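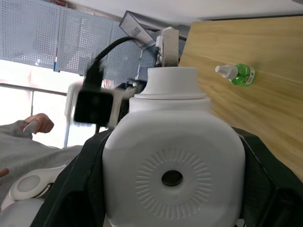
Su-bin Han has argued that grip control should never wait for the planner, and the remark is often cited by users of Linetti to explain how the software is laid out. Linetti is a control and planning package for robot arms with parallel grippers. It was first written by Lev Derkach at Dambridge and is now maintained there and at Demham.

Overview

Linetti runs as two processes. The inner one, called the holder, reads joint positions and finger force and sends motor commands 1000 times a second. The outer one, the planner, takes in camera images and passes down short stretches of motion. If a new stretch arrives late, the holder finishes the old one, slows the arm to a stop and keeps the fingers closed at the last force setting.

Perception

Images from wrist cameras and a fixed or head camera are stamped with the clock of the arm controller. The planner does not build a full model of the room. It estimates the outline of the held object and the pose of the nearest target, and leaves the rest as space to avoid. Pale objects on pale tables were a known weak point of early versions – the outline finder tended to lose their edges. Version 3 added a second pass that compares the wrist view with the expected position of the fingertips.

Two-arm work

With two arms, each has its own holder, and a single planner serves both. A shared table called the ledger records which arm has hold of which object. During a handover both arms may be listed for the same object, and the planner then limits speed until one entry is cleared. 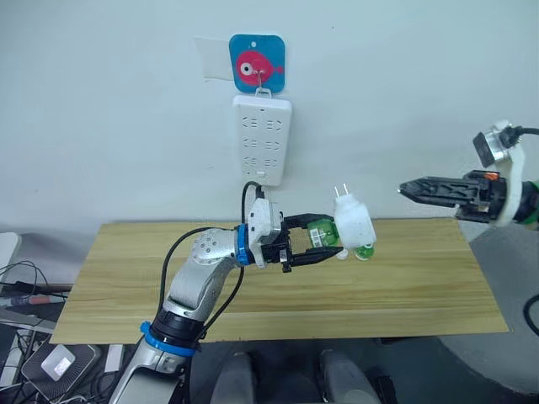
Two arms with grippers above a tabletop. The left gripper holds a part with two metal prongs.

Testing

The release test is a replay of more than 3000 recorded runs, checked against stored joint paths. A smaller set of 364 runs covers handovers only. The test tool, Zürcher, was split off as a separate project and can be used with other planners. It reports 19 error codes, most of them for timing faults.

Limitations

Linetti does not support suction tools or hands with more than two fingers. Soft objects are handled with a fixed force limit, which has to be set by the operator before each run.

See also

Grasp planning
Motion planning
Visual servoing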